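Print this page | E-mail this page

Mondel Tabletop Scene Package, release 2

Supplied by Buklow for use with the Oshima arm model and Zilletti gripper driver

Status: on sale, subject to Service Notice 205

The Mondel package is a simulated tabletop cell for testing pick-and-place programs before they are loaded on a real arm. It contains a furnished room, a wooden table, a white table-mounted arm with a black gripper, and a set of household objects that can be moved or removed in the scene editor. Programs written in the package can be exported directly to the arm controller.

Customers who export programs should read the notice below before ordering or updating. Customers who use the package for simulation only are not affected by the safety part of it. 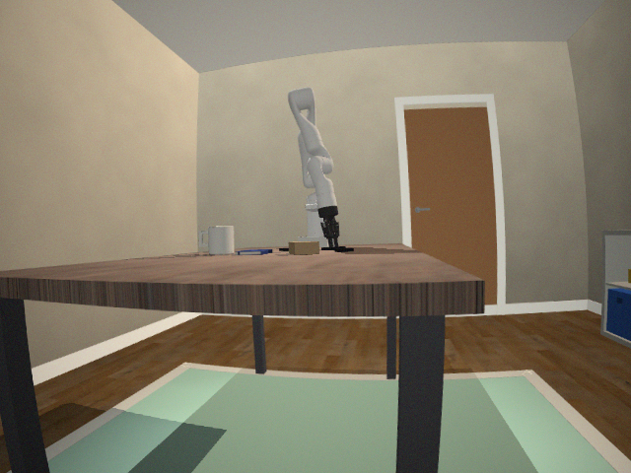

Mondel room, low view. Gripper pointing down beside the small box.

Service Notice 205: tool length error on export

A fault was found in December in the export module. When the gripper was changed in the scene editor after a program had been saved, the exported file kept the tool length of the previous gripper. The simulation used the correct value. The two therefore disagreed, and a program which ran cleanly on screen could drive the real gripper below its intended height.

In the reported case the difference was 30 mm. The program called for a slow vertical approach to a carton. On the real cell the fingers met the bench, the arm continued to push, and the controller tripped on joint torque. The gripper housing cracked at the flange and the bench top was marked. The guard door was shut and there were no injuries.

The contact check in the simulator did not catch the error, as it was reading the correct tool length throughout. A clean result from the contact check must not be taken as proof that an exported file is safe.

Imke Böttcher of Buklow product support reproduced the fault on a bench cell using the same sequence: save, change gripper, export. It did not occur when the program was saved again after the change.
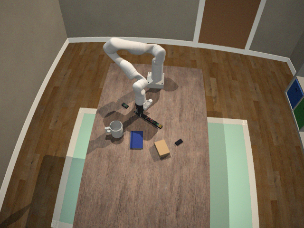
Can the fault be found by reading the exported file?
Open the file in a text editor and compare the tool length in the header with the value on the gripper data sheet. If they differ, delete the file and export it again from a freshly saved program.

What to do now

Stop using any exported program whose gripper was changed after the first save. Install the export module patch from the downloads area, reopen each program, save it, and export it again. Old exports are not corrected by the patch and should be removed from the controller.

Run the first cycle at the lowest speed setting with the table clear and the guard closed. Keep a hand on the stop button. Confirm the lowest point of the approach with a height gauge before objects are put back.

If the arm has already struck the table, do not restart it after clearing the trip. Inspect the flange, the gripper housing and the mounting bolts, then repeat the zero-position check in the arm manual. A bent finger may still open and close normally.

Low approaches

Thin objects leave the least room for error. The long dark bar in the object set is a useful test piece for this reason: it lies low on the table and is usually placed at an angle, so the wrist has to turn as well as descend. A tool length error shows up on it sooner than on the mug. Tetsuya Mizuno's application note gives suggested approach heights for each object and a method for setting a software floor in the controller. The floor is set in the controller and is therefore not overwritten by a faulty export.
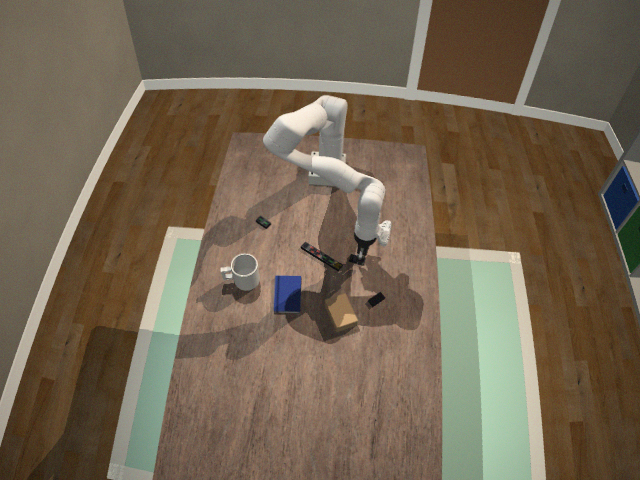

Gripper held low over the table, next to the long bar.

Ordering

The patched module is included in all new copies. Existing licence holders receive it free of charge. Damaged Zilletti grippers should be returned with the controller log and the exported file.

Reader comments (3)

Renato Panganiban
We had the same trip and put it down to a loose bench. Checked the header and the length was from the old gripper. Is the log needed if we replaced the fingers ourselves?

Imke Böttcher (Buklow)
Please send it anyway, with the exported file.

Reiko Takagi
The software floor works, but set it again after a controller reset. Ours went back to the default.

Related items

Zilletti replacement flange kit
Oshima arm: zero-position check
Application note: approach heights, T. Mizuno
Height gauge, bench type
Mondel scene editor: adding your own objects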